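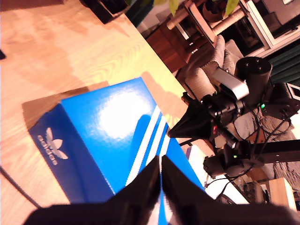

Blue shoebox, lid on, pale wood table. Lid panel and end panel are different blues, end panel darker.

Jonatan Rønning
Thread on storing small things in shoeboxes. I have used them as my main storage system for several years and have settled on a few rules. Posting them in one place so I can stop retyping them in replies.

1/ The lid decides whether a box is worth keeping. A separate lift-off lid and a hinged lid behave differently on a shelf. Hinged boxes need clear space above them to open. Lift-off lids need a place to put the lid while you look inside. I keep both types but never on the same shelf.

2/ Gloss. A glossy lid wipes clean with a barely damp cloth and shows every fingerprint. It also throws back whatever lamp is over the table, so a label in the middle of the lid is hard to read at night. Matte lids stain and hold dust in the surface.

3/ For that reason labels go on the end panel. Once the box is shelved the end is the only face you see anyway. If there is a logo on the end, put the label next to it and leave the logo alone. You will learn "the blue one with the trefoil" faster than you will learn your own handwriting.

4/ Note which way up the end printing runs before you commit to an orientation. Sideways printing is common. I write my labels to match the shelf and ignore the printing.

5/ Label stock: I use Drorkard removable, the plain white roll. It peels off coated board without lifting the color if you go slowly from one corner. On uncoated board it takes fibers with it. Pencil straight onto the board is fine there.

6/ Weight. My limit is 52 ounces per box, contents only. Above that the bottom bows when you lift from the ends and the corner glue starts to go. Batteries and screws reach the limit long before the box looks full. Put those in jars.

7/ Stacking. Three high for adult sizes, two for kids' sizes. Heaviest on the bottom, same footprint per stack. A smaller box on a larger lid will dent it within a month or so, and a dented lid stops seating properly.

8/ Dividers. Cut them from the cardboard of a shipping carton, corrugation running vertically. Cut a slot halfway through each piece and interlock them. No glue. Make them 1/4 inch shorter than the box wall or the lid will ride up.

9/ What I keep in them: chargers and adapters, sewing things, spare hinges and handles, seed packets, greeting cards, shoe care. One category per box. When a category outgrows its box it gets a second box with the same label and a number.

10/ What I don't keep in them: anything that smells of food, liquids of any kind, photographs. Ordinary board is acidic and photos yellow in it. I moved mine to a Clokmont archival box in March. It holds 283 prints in sleeves with no room left over.

11/ Index. A text file, one line per box: number, category, shelf, last sorted. Mine is 207 lines because I list the contents of the hardware boxes individually. It takes a minute to update and I search it most days.

12/ Sorting order when you start. Empty one box fully onto a table, wipe the inside, put back only what fits the category. Leftovers go in a single holding box. Do not open a second box until the first has its lid back on.

13/ Tissue paper: keep a sheet or two for lining, recycle the rest. Throw out the silica packets unless you know they are fresh. An old one does nothing and takes up a compartment.

14/ Damp. Basement shelves are out. Mine were in a closet on an outside wall in the old place on Dolldale and the bottom row went soft at the back edge. Leave a two-inch gap behind the stack and check the lowest box each spring.

15/ Reply to several people: yes, plastic bins are stronger. They cost money, and a cheap clear bin cracks at the latch. Up to 100 pairs of shoes' worth of boxes pass through a decent-sized family and its neighbors before the kids leave home. The supply is not a problem.

16/ Reply to Marty: boot boxes are a separate topic. Too deep for small parts, too wide for a standard 12-inch shelf. I use one for wrapping paper offcuts and one for extension cords.

17/ Correction to 8. The 1/4 inch applies to lift-off lids with a full-depth rim. With a shallow rim, 1/8 inch is enough. Measure the wall from the inside.

18/ Next thread will be drawer inserts from the same carton cardboard. I still have to redo the measurements for the kitchen ones.

We use cookies to keep you signed in and to measure traffic. Accept all | Manage preferences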